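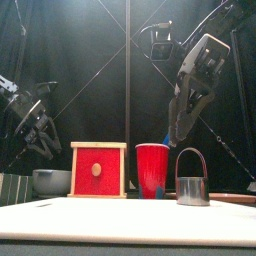 The Arms at Greenberg Yard

By September the arms had cost us 1,178 pounds and had not yet done anything my mother couldn't do with a bad wrist. I said so at the time. I was told it was early days.

The kit was called Skulluvetti, and it came in boxes with the instructions for a different kit. My partner in the thing, if partner is the word, had found it through a firm called Itel, whose website promised 4,000 household tasks. I asked for the list. He said it was more of a principle.

We built it in the shared workshop at Greenberg Yard, between the kiln and a canoe that had been nearly finished since I joined. He did the wiring and I did the tightening. Then came the objects: a red cup, a little metal pail, a grey bowl, a red-fronted box with a knob on it, all brought in from his kitchen. He set them out and talked about a future in which old people would be looked after by something like this. I thought about my mother, the knob, and the wait.

There was one evening with the sponge. He sat at the laptop with both hands flat on the bench, the way people do at séances, and I watched a finger come down on something soft and red and stay there.
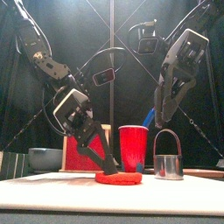

"What's it meant to be doing?"

"Wiping the table."

I had a cloth in my back pocket. I left it there, which I still think was decent of me.

He said the right arm would join in once it had been taught. I asked how many goes that took and he said 17 for the left, but those had been easy ones. I drove home past the Sosau turning with the radio off, working out what 17 evenings came to in diesel.

After that he changed the table. The white top had been confusing it, he said, so we got a black one and put a white board down in the middle, and some coloured blocks. I held the torch. It seemed to me that if a machine was confused by a table, the table was not the place to start, but I had stopped saying this sort of thing aloud before nine o'clock.
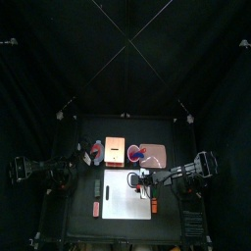
From over by the kiln it was put to us that a washing machine hadn't looked like much at first either, and that I ought to give it a year.

I said a washing machine had washed something.

He didn't look up. He wanted the torch a bit further left, so I moved it a bit further left.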